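Greifer verfehlt Objekte auf gemusterter Arbeitsfläche - Kamera oder Kalibrierung?

Rajkumari Rawat
Wir bauen im Rahmen eines Studienprojekts (fünftes Semester, Mechatronik) einen Arm auf, der in einer Küchenumgebung kleine Gegenstände greifen und umsetzen soll. Der Projektname ist Vikalton, falls jemand von der Vorstellung im August noch Unterlagen hat. Die Kamera sitzt am Handgelenk und blickt an den Fingerspitzen vorbei nach unten. Auf dem grauen Labortisch funktioniert die Segmentierung. Auf der Küchenplatte meldet sie Objekte, wo keine liegen, und die Tiefenschätzung springt zwischen zwei aufeinanderfolgenden Bildern um mehrere Zentimeter.

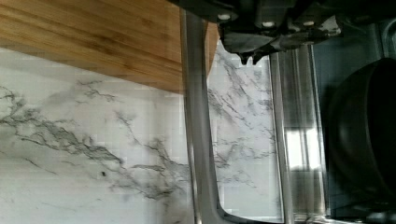
Die Segmentierung arbeitet mit Kantenfilter und anschließender Konturverfolgung, das Training umfasst 2000 eigene Aufnahmen, alle vom Labortisch. Auf der Küchenplatte hält das Verfahren die dunklen Adern im Marmormuster für Objektkanten, vor allem dort, wo sie sich verzweigen. Am Schneidebrett kommen zusätzliche Linien durch die Maserung hinzu. Die Hand-Auge-Kalibrierung haben wir zweimal wiederholt, der Restfehler ist auf beiden Untergründen gleich. Belichtung steht auf Automatik. Lässt sich das über Schwellwerte lösen, oder müssen wir das Verfahren wechseln? Die Abgabe des Zwischenberichts steht bevor, ein kompletter Umbau wäre ungünstig.

Jonatan Haugen
Über Schwellwerte nicht. Die Adern haben auf hellem Grund einen ähnlich hohen Kontrast wie echte Objektkanten. Wird der Schwellwert so weit angehoben, dass sie verschwinden, fehlen auch die Konturen heller Gegenstände.
Zwei getrennte Probleme:
Erstens die falschen Objekte. Eine Ader hat keine Höhe. Konturen also nur akzeptieren, wenn die Tiefenwerte innen und außen um mindestens 8 mm auseinanderliegen. Flache Teile wie Messer oder Löffel fallen damit heraus, für die braucht ihr eine eigene Regel. Das Brett würde ich als zweite Ebene anlegen und die Höhe relativ dazu rechnen.
Zweitens die Tiefensprünge. Die kommen vermutlich von den spiegelnden Teilen. Rechts neben der Metallstange ist eine durchsichtige Scheibe mit einem fast weißen Reflex, dort liefert kaum ein Tiefensensor brauchbare Werte. Bereich maskieren und die Belichtung fest einstellen, sonst regelt die Automatik bei jeder Bewegung des Arms nach.
Danach ein Teil der Trainingsbilder auf der echten Platte neu aufnehmen. Bei uns im Kurs haben 423 zusätzliche Bilder gereicht, allerdings auf Holzdekor.

Omprakash Dixit
Tuch drüberlegen, einfarbig, fertig. Haben wir bei Girnomis auch so gemacht.

Reda Belhaj
Das Tuch löst die Aufgabe nur, wenn die Platte laut Aufgabenstellung abgedeckt werden darf. Außerdem verrutscht es, sobald die Finger aufsetzen.
Ergänzung zu Jonatan: Vor dem Maskieren prüfen, in welchem Koordinatensystem die Maske definiert wird. Bei einer Kamera am Handgelenk wandert der Reflex mit der Pose, eine feste Maske im Bild nützt daher nichts. Wir haben die Scheibe als Quader im Basiskoordinatensystem hinterlegt und in jedes Bild projiziert - das kostet wenig Rechenzeit und setzt nur voraus, dass die Kalibrierung stimmt. Den eigenen Greifer ebenfalls ausblenden, der ist im Kamerabild ortsfest, solange die Finger nicht verfahren.
Zur Belichtung: lieber etwas zu dunkel wählen. Überstrahlte Flächen sind verloren, dunkle lassen sich noch anheben.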